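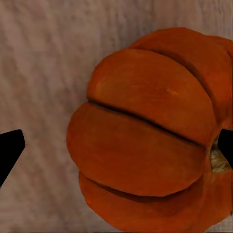

Rivadeneira Opens Wellport Office, Names Musa Ekpo to Lead Land Use and Probate Work

The law firm of Rivadeneira has opened a second office in Wellport, and folks who have been making the long drive to Lendton every time a deed needed a signature will be glad to hear it. The new office opened its doors in November in the old Nirstead Building, up one flight of stairs (there is an elevator at the back, by the parking lot), and it will be run by Musa Ekpo, who has been with the firm for 14 years and has lived in Wellport for most of them.

Ekpo will be a familiar face to anyone who has sat through a zoning hearing in this county. Much of his practice is in land use, which covers variances, boundary disputes, easements and the sort of driveway disagreement that can keep two perfectly nice families from speaking for a decade. He also handles wills, trusts and probate, and he has lately taken on more work for small farms that are passing from one generation to the next.

"I used to meet Wellport clients at their kitchen tables, and I expect I'll go on doing it, as I like kitchen tables," Ekpo said. "But it's a fine thing to have a copier and a door that closes. People bring you papers their grandfather kept in a shoebox, and you want a big clean desk to lay them out on."

The firm says the move had been talked over for a good long while. Last year the Lendton office opened 584 new matters for clients with a Wellport address, a good many of them older people who do not care to drive the river road after dark. There was some thought of simply sending a lawyer over one day a week, but the lease on the Nirstead space came up at the right moment and the partners decided to go ahead and do it properly.

Two associates and a paralegal will work alongside Ekpo. One of the associates will concentrate on real estate closings and title questions, and the other on employment matters and contract disputes for local businesses. Litigation will still be handled mostly out of Lendton, where the firm keeps its trial group, though clients can meet with those lawyers in Wellport by appointment and will not have to repeat their whole story to somebody new when they do.

Clients who already have a file in Lendton do not need to do a thing. Files will stay where they are unless a client asks for them to be moved, and original wills held in the firm's vault will remain there in any case. Anyone who would like a will sent back, or who can't remember whether the firm is holding one, is welcome to call and ask. Ekpo says that last question comes up more than you might think, and it is no trouble to look.

The firm will also carry on with its free evening talks, which have drawn a loyal little crowd in Lendton over the years. The first one in Wellport will be on powers of attorney and health care directives, with plenty of time left over for questions, and there will be coffee and whatever the bakery downstairs has left at the end of the day. Talks begin at 6:30 p.m. and there is no need to sign up beforehand. Seating is limited, so do come a few minutes early if you want a chair near the front.

The Wellport office is open from 8:30 a.m. to 5 p.m. on weekdays, with later appointments available on request. The mailing address is P.O. Box 1731, Wellport. Callers may use the main Lendton number and ask for extension 3481, which rings at the Wellport front desk.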